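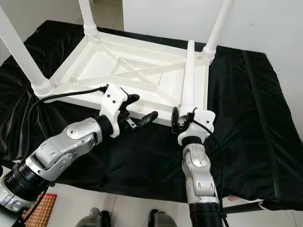 Getting the porch ready for summer

I have been meaning to write about the porch since February, when the snow was up to the second step and I sat at the kitchen window drawing little floor plans on the back of a seed catalog. Well, it's finally warm, the screens are up, and I have spent most of my evenings this week out there with a glass of iced tea and the radio turned low.

For those of you who are new here, our porch runs along the back of the house and looks out over the creek. When we moved to Prarkstead it had a green indoor-outdoor carpet glued to every inch of it, and under the carpet was a perfectly good wood floor that somebody had painted brown, and then gray, and then brown again. I scraped for two weekends. My neighbor Lucía Bravo came over on the second one with her own scraper and a bag of cherries, and we got more done in that one afternoon than I had managed in all the time before (she is also much better company than my podcasts).

The floor is a soft blue-gray now, two coats, and I love it more than I probably should. I let it dry for a good long while before I put any weight on it – last year I got impatient with the steps and you can still see my shoe print on the bottom one.

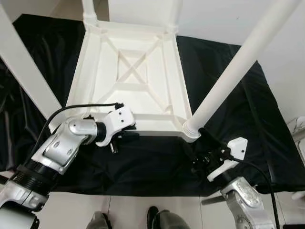 Seating was the next thing, and it's where I always go overboard. I wanted a real dining set out there, I really did, and I got as far as sitting in a lovely cedar one at Ingvarsson before I looked at the tag. 3,000 dollars! I said thank you very much and went home. What we truly need is a couple of deep chairs for reading and then a bunch of small, light things that can be carried out when company comes and stacked away when they leave. Plain white plastic is fine by me for that job. If you're shopping for some, turn one over before you pay and look for an X-shaped brace molded into the underside like that, and see how the legs meet the seat. My mother checked the bottom of everything in a store, teacups included, and I used to be so embarrassed, and now of course I do it too.

The deep chairs came from Oddur Grímsdóttir down the road, who was clearing out before a move and let me have the pair for 26 dollars and a rhubarb pie. The cushions were past saving. I'm sewing new ones in a faded stripe, slowly, and one of them is even finished, zipper and all.

Still to do: string the lights, find a rug that doesn't mind rain, and talk the wren out of nesting in my hanging fern. She has been in there since Tuesday and gives me such a look when I come by with the watering can. I think the fern may be hers until the fall.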